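Sabão em barra Senano de azeite e louro

O Senano é um sabão de lavar à mão, feito em lotes pequenos com azeite, óleo de bagas de louro e muito pouca coisa mais. Cada barra pesa 300 g e dura imenso tempo, mesmo numa casa onde se lava muita louça (a nossa é uma delas!). O cheiro é verde, um bocadinho a lenha, e desaparece depois de enxaguar.

A receita é da Soledad Sorensen, que andou dois invernos a acertar a proporção do louro até chegar ao lote 41. Foi esse que ficou. Faz uma espuma baixa e cremosa, agarra bem a gordura e deixa a pele das mãos em paz — coisa que quem lava sem luvas vai notar logo.

Para a louça, basta passar a esponja na barra duas ou três vezes. Para tachos com comida pegada, raspe umas lascas para uma bacia com água quente, deixe de molho e depois esfregue. Serve qualquer bacia que tenha em casa, e um esfregão mais áspero ajuda no fundo das panelas. 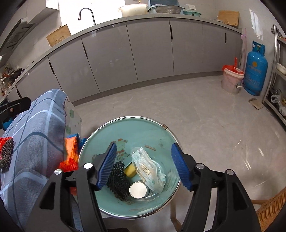
Na roupa

Funciona lindamente em golas, punhos e panos de cozinha. Molhe o tecido, esfregue a barra diretamente na nódoa e espere uns minutos antes de lavar. Em lã e seda use só água fria e pouca quantidade.

Conservação

Guarde a barra num prato com ranhuras, bem escorrida. Com o tempo a parte de fora passa de verde a castanho-claro, e o miolo continua verde.

Formatos

Barra de 300 g
Barra de 500 g, por cortar
Conjunto de 2 barras com prato Quintero

Cada lote cura na oficina da Dikar e sai em dezembro.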